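Section 4. Setting up the table and checking the camera view

This section covers the recording table and the first camera check for the Lernden hand-held gripper. Finish Section 3 (charging and pairing) before you start. One person can do all of it in under an hour, but hanging the curtain is easier with two.

What you need

Lernden gripper, charged, with both soft fingers fitted
Two square marker stickers from the Gillix pouch
Backdrop kit (part 457)
Laptop with the Montoya recorder installed
The objects for your task

4.1 Hang the backdrop

1. Push the table against a wall. Leave room at the front for the operator to step back.
2. Hang the back panel first. Clip the top hem to the wall so the fabric doesn't sag in the middle.
3. Hang the side panels and bring them in to meet the back panel. Small folds are fine.
4. Turn on the room lights you plan to record under. Do not switch them on or off during a session.

Note: Signs or letters on the back panel will not upset tracking as long as they stay put. If one comes loose, fix it before the next recording and run the check in 4.3 again.

CAUTION: Keep the fabric clear of toasters, kettles and any other heating appliance.

4.2 Place the objects

1. Put the largest object down first, within easy reach of the operator.
2. Set smaller objects beside and behind it. Leave enough space to bring the open fingers down on either side of anything you mean to pick up.
3. Route power cords along the table and off an edge. The operator's wrist must not catch on them.
4. Save the layout in the recorder under Layout > New. Use a name you will know again. You will need it if you come back to the same task on another day.

CAUTION: The fingers are soft and can be cut. Do not close them on knives, broken wire ends or hot surfaces.

4.3 Check the camera view

1. Hold the gripper level and point it at the table.
2. In the recorder, open Live View. The picture is round with black outer edges. Straight lines bend near the rim. This is normal for the lens and you don't need to correct it.
3. Close the fingers until they meet. Compare your view with the one printed below.

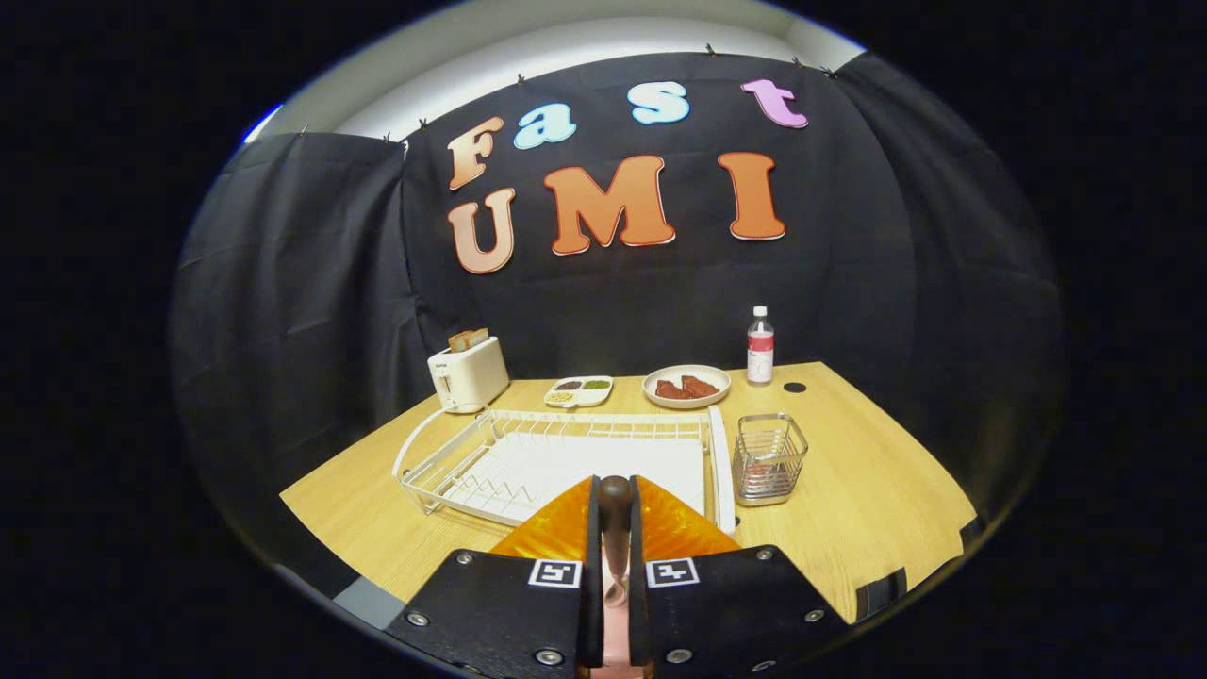
Figure 4-1. Live View with the fingers closed. Both square markers are in view, one on each side of center.

4. Confirm that each marker shows its full white border. If part of a border is missing, peel the sticker off and fit a new one. Do not reuse a sticker once it has been lifted.
5. Open the fingers all the way and close them again, slowly. The width reading should change smoothly. If it jumps, wipe both markers with a dry cloth and repeat.
6. Look past the fingers. The objects for your task should be in view when the gripper is held at its starting position. Nearby objects may be partly hidden by the fingers, and this does not need fixing.
7. Press Save Reference. The recorder stores one still picture with the layout.

Note: Message 687 means that only one marker was found. The usual reasons are glare from a ceiling light and a sticker on the wrong side. Tilt the gripper a little. If the message clears, the cause is glare.

4.4 Make a test recording

1. Press the side button once. Wait for the tone.
2. Pick up one light object, set it down and return to the starting position.
3. Press the button again to stop.
4. Play the recording back. Check that the markers stay visible from start to end.

A test recording should run no longer than 40 seconds. Delete it when you are done, or it will be uploaded with the rest of the session.

If your kit came with the older Cedix mount, the camera sits lower and the view will differ from Figure 4-1. See Appendix B for the reference picture. The marker checks are the same.

Questions about this section go to Mirko Farina in product support, extension 2007. Have the layout name and any message number ready.

Go on to Section 5, Recording a session.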